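Dimgate Computer Reuse
Progress report to the Bolger Fund
Thursday, March 2, 2023

Period covered: October to the end of February

1. Where we are

The grant was for taking in retired office computers, stripping or refurbishing them, and passing the working ones to households in Dimgate and Sindine. The target for the full grant is 100 towers processed. At the end of February we had processed 50, and 18 of those had gone out to homes. The rest are either waiting for storage drives or have been broken down for parts.

We are behind on homes and on time for everything else. The delay comes from drives. Most offices remove them before handing machines over, and we had budgeted on the basis that half would still have theirs.

2. The machines

The largest single intake was a batch of Dell towers from the Dastar office closure. They are the easiest machines we have had. The side panel comes away in one piece, and with the tower laid on its side the board, the drive cage and the power supply can all be got at from above. The blue release tabs mean the drive bays can be emptied without hunting for a screwdriver. We have started sorting intake by case type so that towers like these go through together.
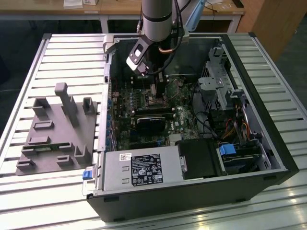
Ewan Kereama disagrees with the sorting and asked for that to be recorded. In his view it leaves the awkward cases sitting at the back of the store until the end of the grant, when there will be less time to deal with them, and he would sooner see one difficult case go through for every easy one. We have agreed to try it his way during April and compare the two.

3. Order of work

The written procedure has been revised since the last report. It now runs as follows.

Check the case for damage and enter it in the log.
Unplug, lay the tower on its side and take off the panel.
Clear dust from the heatsink and the power supply.
Check the board for swollen capacitors.
Reseat the memory and all power leads.
Test with a known good drive.
Label as home, parts or scrap.

The capacitor check used to come after the test. Moving it forward has saved bench time on boards that were never going to be passed.
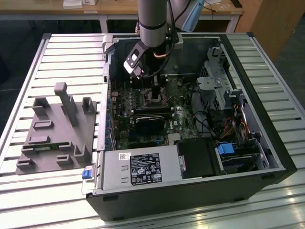
The dust stage takes longer than any of the others. Towers that stood on carpet are the worst, and a few have needed the heatsink lifted and fresh thermal paste put on underneath. Paste was not in the original budget. We have paid for it out of the consumables line, which still has money left in it.

Power supplies are checked against their rating labels before they go on the spares shelf. Any with a label that can't be read go to scrap.

4. Spending

Bench equipment is fully spent. Transport is under, as Dastar delivered their machines themselves. Drives are over and will stay over. We would like to move the unspent transport money across to drives and ask for the Fund's agreement to this in writing.

5. Next period

Finish the remaining Dell towers.
Buy drives, subject to the answer on section 4.
Hold 3 collection days in Sindine, dates to be set with the library.
Send the first load of scrap boards for recycling.

The log and receipts are available if the Fund wishes to see them.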